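**Wullow Allotment and Craft Society**
Minutes of the meeting held on September 22, 2020

Present: Jhair Guzmán (chair), Nidia Guzmán (minutes), seven members. Apologies from the plot steward.

**1. Minutes of the June meeting**

Agreed, with one correction. The water charge for half plots is £10 and should not have been put down as £7.

**2. Water**

The lower tap is still dripping. Jhair has spoken to Sotelo, who supplied the fitting, and they will send a new washer free of charge. The tank by the Sovesmont gate is to be emptied before the first frost. Members were reminded that hoses must not be left running while they are away from the plot.

A member asked whether a second tank could be put at the top end. Relemix have quoted £90 for the tank without the stand. It was felt this was fair but the stand needs pricing too. Carried over.

**3. Seed order**

The order goes in next month. Lists to Nidia on paper or by email. Broad beans, onion sets and garlic will be bought in bulk as before. There were complaints about last year's onion sets, a good many of which bolted. Jhair will ask for a different variety. Anyone wanting seed potatoes should say so on the same list, with the variety, as "earlies" is not enough to go on.

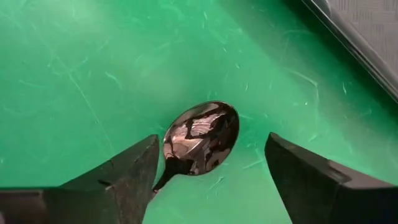
Seed saving was discussed at some length. Members have brought in around 100 envelopes so far, mostly beans, poppies and lettuce, and several have no name or year on them. Unmarked envelopes will not be put in the swap box. Seed is to be cleaned before it is handed in, and sorting should be done on a cutting mat with a small metal spoon, which picks up the finer seed better than fingers do. Old mats are fine for this, scratches and all, but brush them down between varieties as lettuce seed lodges in the marks. Nidia will print labels.

**4. Paths**

The main path is badly rutted past the compost bays. It was agreed to order wood chip. Barrows to be returned to the shed after use and not left on the path overnight.

Two plots have brambles growing over the boundary. Letters to be sent by Jhair.

**5. Indoor craft sessions**

No sessions in the hall for the time being. The hall has told us it will write when bookings open again. Rent already paid will be carried forward.

**6. Any other business**

The shed padlock has been changed. New keys from Nidia, old keys to be handed back.

One member asked about bonfires. The rule stands: none before dusk, and none at all when the wind is towards the houses.

Date of next meeting to be confirmed by email.

N. Guzmán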